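Brown Paper, Blue Tape: A Table in Pictures

Gallery, posted 16th June

The big table in the Stosar workroom in Jemumbridge has been re-covered again, and I took pictures of the whole business. I took 148 of them, which says something about how I spend my time. Most were the same corner at slightly different levels of focus. What's left is below, in more or less the order things happened, with a few strays put in where they seemed happiest.

For anyone arriving cold: the table gets covered in brown paper, the paper gets marked off into squares with blue masking tape, and then foam blocks get moved from square to square until the paper gives up. Then we do it again. I have been the person with the tape for long enough to have opinions on it, and you're about to get them. Click any picture for the large version, where the wrinkles are easier to admire.

1. The table in its underwear

The old paper has come off and the bare top is having a brief moment in the light. Note the ghost lines where earlier grids bled through. I like to think of them as rings on a tree. A tree that was laid out by somebody in a hurry.

2. What was under the old paper

A paper clip, a flattened raisin, one of my good pencils, and a note in my own handwriting that says "measure FIRST." I have taped the note to the wall, where I can ignore it at eye level.

3. The roll

Brown paper from Wemow, bought by the roll, and the roll is the size of a golden retriever and about as easy to carry up stairs. The label promises 1180 feet. I haven't checked. I'm planning to leave it to somebody in my will.

4. The roll, leaning

It leans in the corner behind the door. Every new visitor opens the door, hears a thump, and apologizes to it.

5. First pull

You want to pull the paper out in one smooth, confident motion. You get about a yard of smooth, confident motion, and then the roll falls off the chair. This is taken just after.

6. The curl

Paper that has lived its whole life on a roll would like to go back there. We flip it so the curl faces down, and weigh the corners with whatever's heavy. In this case: a dictionary, a can of paint, a cast iron trivet, and a boot.

7. The boot

It got its own picture. It did better work than the dictionary.

8. Smoothing

Start in the middle and push outward with the side of your hand. I used to use a ruler for this, until I drove it straight through the paper and had to begin again. A rolled-up towel works very well and has never stabbed anything.

9. The seam question

There are two schools of thought on joining a second sheet. One says overlap it, one says butt the edges and tape underneath. I belong to a third school, which says buy wider paper. Wemow's is wide enough for this table as long as you put it down straight. I had a trial fit, took this picture to celebrate, and then noticed it wasn't straight.

10. Straight

Better.

11. The tape drawer

Blue, blue, blue, a roll of green somebody brought in with good intentions, and blue. The blue comes from Yusuf, the hardware place by the bus depot, which sells it from a bin near the register for people who only came in for a light bulb. It lifts off the paper without taking the top layer along, as long as you don't leave it down all summer. I have left it down all summer. That's how we came to be buying more paper.

12. Three rolls, supposedly the same

They're from the same bin. One tears clean, one tears on a slant, and one splits down its length and comes off as a ribbon you could tie on a very sad gift. I keep the slanted one for the short pieces.

13. Measuring

This is the part I said I'd do properly this time. I ticked off the spacing along the front edge in pencil, then did the same along the back, and then went to lunch feeling like an engineer.

14. Measuring, after lunch

The front ticks and the back ticks do not agree. Somewhere along the way I started measuring from the wrong end of the pencil mark, and it adds up. I rubbed out the back row and did it over. You can find the smudges in the large version, if you're that kind of person.

15. The long strips

Long strips go down first. The trick, which I learned from a website for people who paint stripes on their walls, is to stick one end, walk the roll to the other side, pull it tight in the air, and lower the whole thing at once. It makes a noise like a guitar string being let down gently. When it goes right it's the best part of the afternoon.

16. When it goes wrong

It sticks in the middle first, like a hammock. You can lift it once. Lift it twice and it starts stretching, and stretched tape shrinks back overnight and pulls its own ends up. I lifted this one three times.

17. The cross strips

Same idea, other direction, with less room to stand. My arms are a little shorter than the table is deep, so I did these leaning on one hip with a foot off the floor. There's no picture of that. This is just the tape.

18. Pieces

By the last stretch I was using up ends, so a few lines are made of several bits laid nose to tail. From the doorway they look continuous. I recommend the view from the doorway.

19. The scrap ball

Everything I pulled up, tore crooked or stuck to my sleeve goes on the scrap ball. It's about as big as a grapefruit and gets handed around during long phone calls.

20. Foam blocks in their box

The blocks are the reason for all this, so they ought to have a portrait. They weigh nothing and they land wherever they're dropped, mostly. A bad day for a foam block is when it picks up a hair, and after that it's got the hair for life. Lint roller, light hand, don't press.

21. The coral one

I have a soft spot for the orange one that I call coral and everyone else calls orange. It shows up beautifully against brown paper, it's easy to find under a cabinet, and it has never once gone missing over a weekend. I can't say the same for the beige one we had before. Who makes a beige block? Who buys one for a brown table? (Me. On sale.)

22. Squares in use

Once there's a grid, people get respectful. Nobody will put a coffee mug on a taped square, though they'd have set it anywhere on plain paper without a thought. The mugs have all moved to the windowsill, where they leave rings on the sill.

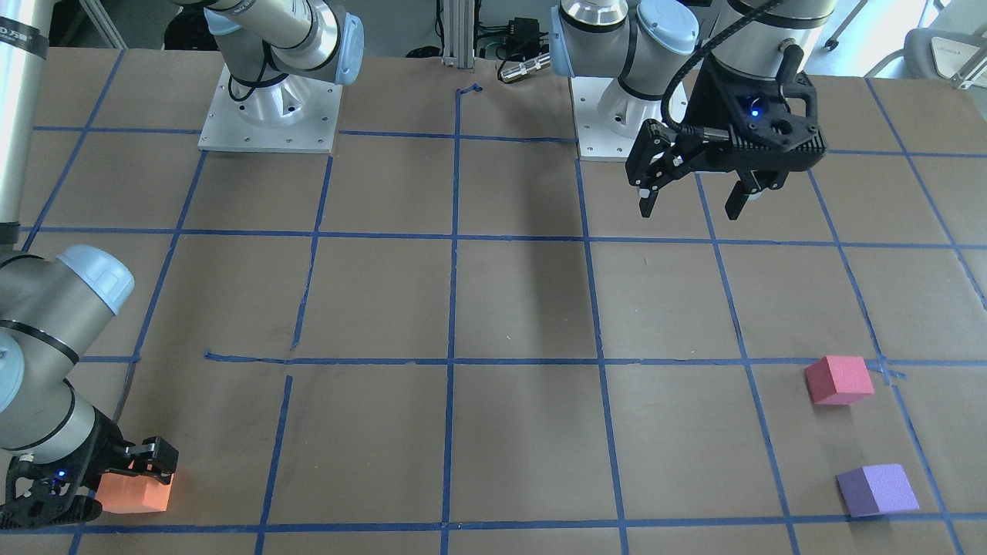
I said "grid" on the sign-up sheet, and a couple of people have asked since whether it's supposed to be square. Squarish. The lines wander a bit. There are spots where a strip quits early, or takes a small step sideways to meet its neighbor, and I could fix every one of them with a few inches of tape and a calm mind. But a block sitting in a slightly crooked square is still in the square, and we've never had an argument over which one it was in. The arguments are all about whether touching the tape counts. It counts as in. I have decided this, and it's now written on the wall next to "measure FIRST."

What does bother me is the ends. Any end that isn't rubbed down hard will lift, and once it has lifted it curls, and once it has curled it starts collecting fluff and sleeves. I go around with the back of a spoon every morning. The ones out by the edge of the table are the worst because the tape has nothing to hold on to past the paper. I've tried folding them under (lumpy) and trimming them flush (they just lift a little further in). The spoon remains the best of a poor field.

23. The spoon

From the kitchen. It's not going back.

24. Brown paper after a good week

You get a soft shine in the busy squares, and little dents where something came down harder than it meant to. I'm fond of this stage. It looks like a chopping board that somebody's grandmother would refuse to part with.

25. Brown paper after a bad week

Coffee. See number 22 and the respectfulness of mugs, which I may have oversold.

26. The patch

A square of fresh paper laid over the coffee and taped on all four sides, so that it looks like a decision. It's a touch brighter than the rest, and for a while every block seemed to end up there.

27. Light, late in the day

No practical value whatsoever. The sun gets in low and the tape goes nearly purple, and the wrinkles I swore I'd smoothed out at number 8 throw shadows like a mountain range. I stood there longer than I should have with a spoon in my hand.

28. Leftovers

The rest of the slanted roll, the pencil (mine again), and the offcut of paper from the end of the table, folded up and saved. I have a whole shelf of saved offcuts. None of them has ever been the right size for anything, and I wrap birthday presents in them.

If you do your own table and want to know how much tape to get: buy one roll more than you think, and don't let anyone talk you into the green. The paper should last until the end of June if people keep their drinks where they belong. I've already got the boot standing by.

More galleries

The Windowsill: A Study in Rings
Every Chair in the Stosar Workroom, Ranked by Squeak
Nineteen Offcuts and What I Thought They Were For
Wemow Roll, Stairs, Me
Jemumbridge From the Bus Depot in Fog
The Scrap Ball, Month by Month
What's in the Bin at Yusuf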